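May, print room, started 7:40 am

Lutano matte roll in, second box. First one had the edge dings so sent back. Loaded, ran the nozzle check, two lines missing in light gray, one clean cycle fixed it.

Job is still the Brivbridge show – photographs of the river mills, long exposures mostly, a few interiors. 98 files total in the folder, 80 confirmed for printing. Rest are "maybe" and I'm not touching maybes until someone says so in writing.

Profile trouble again. The Jostia profile gives nice shadows but goes green in the mid grays. Old profile is neutral but blocks up below the third patch. Made a new target, 284 patches, let it dry over lunch, measured after. Better. Grays hold now, slight warm lean in the highlights which I dont mind on this paper.

Test strips:
– mill door, old profile: flat, no detail in the hinges
– mill door, new profile: hinges back, keep
– weir at dusk: banding in the sky, both profiles. It's in the file, 8-bit export. Need the 16-bit from the Montecinos drive
– staircase: fine, maybe a touch dark, leave it

Viewing booth lamp takes ages to settle, don't judge anything in the first ten minutes. I did and wasted a strip.

Sharpening: went too far on the foliage ones, crunchy at print size. Backed it off by half, looks like leaves again. Radius stays where it was.

Borders – settled on wide, even all round. Bottom-weighted looked fussy once three were pinned side by side. Trim AFTER the overnight dry, the blade drags on fresh matte and scuffs the blacks. Cotton gloves are down to one pair, order more.

Still to do: re-export weir, reprint strip, label the tubes, write the new profile name on the wall chart so we stop picking teh wrong one.

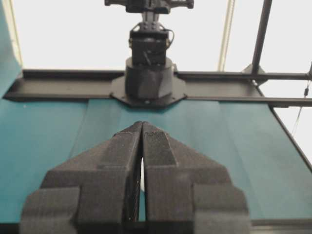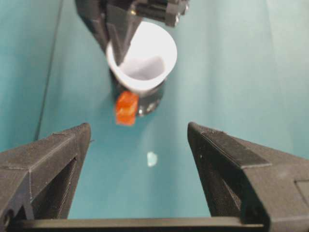

two sets of gripper fingers positions, nearly shut in the first, wide open in the second

Can the old profile still be used for anything?
Proofs on the glossy sheets only, where the shadows open up fine. Everything on the Lutano matte goes through the new one.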